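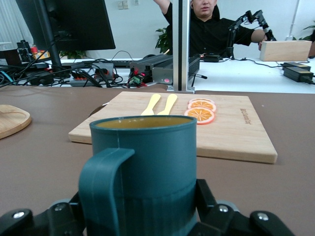 The teal mug at the teleoperated station, Ornitz lab, with the operator behind the desk.

Ornitz opened its manipulation lab to visitors on a Monday in May, and I went along with a group of 12 from the regional safety network. Most of us work in packaging or food plants. We had been told we would see kitchen tasks done by robot arms. We had not been told that one of them would fault while we were standing there, and that took up most of the afternoon.

The tour starts in a hallway with lockers and a sign-in tablet. Phyllis Tapley, who manages the lab floor, gave the briefing. Stay behind the tape, no loose lanyards, and if you hear the word "stop," stand still. Safety glasses were handed out for the first room and collected again after it. The first room is a parts store and a repair bench, and there is not much to say about it.

The second room has the arms. At the station we spent the most time at, an operator moves a leader arm by hand and the robot on the table follows. The props are simple: a mug, a cutting board, some small plastic utensils, toy orange slices. The exercise was to pick up the mug, hold it clear of the board and put it down on the far side of the table. The first few runs we saw went fine. They were slower than I expected.

On the next run the robot picked up the mug and then stopped following. The operator moved the leader arm to the right and the robot stayed where it was for a second or two. Then it caught up all at once. The mug came out of the grip, hit the table and went onto the floor. It is plastic, so there was no breakage. No one was near the arm. Tapley said "stop," the operator let go of the leader arm, and the power to the robot was cut.

She then did something I would like to see more often on visits. She kept us in the room and went through the log with us.

The log showed 87 dropped position messages in a row between the leader arm and the controller. The software, a package called Skamier, is supposed to hold the robot still after a much shorter gap and then ask the operator to line the two arms up again before moving. It did the first part. It skipped the second, and when the messages came back it sent the robot straight to the new position at full speed.

A technician found that the resync check had been turned off during a test the week before and not turned back on. The dropped messages were a separate problem. He suspected a connector on the leader arm side but would not say so for certain until he had swapped it. The same station had completed some 3,000 runs with no drop of that kind, he said, which is probably why the setting had not been missed.

Several people in our group asked about the emergency stop. It worked. The question I thought was better came from a woman at Grurnumance, who runs palletizing cells. She asked who has to sign when a protective setting is disabled. At Ornitz, until that afternoon, it was whoever was at the keyboard. Tapley wrote that down and said it would change.

We also talked about speed limits. The arm is small and the payload was one mug, but a jump like that with a knife in the gripper would be a different event. Ornitz does not use real blades at that station. Ezzat, the firm that did their risk assessment, had recommended a hard speed cap in the controller itself, separate from the software. The cap was on the list for summer. I understand it has been moved up.

The station stayed off for the rest of our visit. We saw the third room, where two fixed arms sort bottle caps behind a fence, and had coffee at 3:30.

Points I took back to my own plant:

Check which protective settings can be switched off without a second person.
Test what happens when a signal comes back, as well as when it is lost.
Keep the speed limit somewhere the application software cannot change it.

Ornitz has agreed to send the group its written report once the connector has been tested. I will pass it on to anyone who was on the sign-up sheet. The next visit is to Grurnumance, and places are limited because of the size of their viewing platform.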